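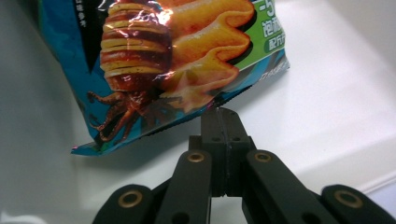 Well, we finally did the coast path from Larnurden to Berstead, all 35 miles of it, and my knees would like a word with whoever drew the contour lines on that map!

1/6

We took 2 days over it, with a night in Vullholm, where the room was tiny and the kettle sounded like a ferry coming in (lovely landlady though, she dried our socks on the range without being asked).

2/6 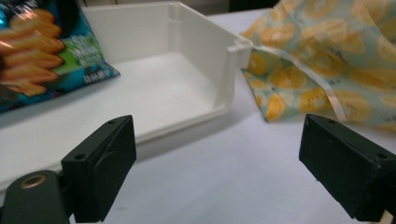

Second morning was the better one by miles. Mist on the water till ten, then sun all the way to the headland, and seals, so many seals, moaning away on the rocks like they'd been made to walk it too.

3/6

The bit everyone warns you about is the Fang, which is 68 steps cut straight up the cliff with a rope to hang on to. I went up it mostly on my hands, talking to myself the whole way.

4/6

At the top there was a chap of 70 eating a pear, who'd come up before breakfast and was thinking of doing it again after. I hope I'm like that one day, I really do.

5/6

If you're going, October is grand, but check the bus back from Berstead, as the last one leaves at ten past four and we saw the back of it.

6/6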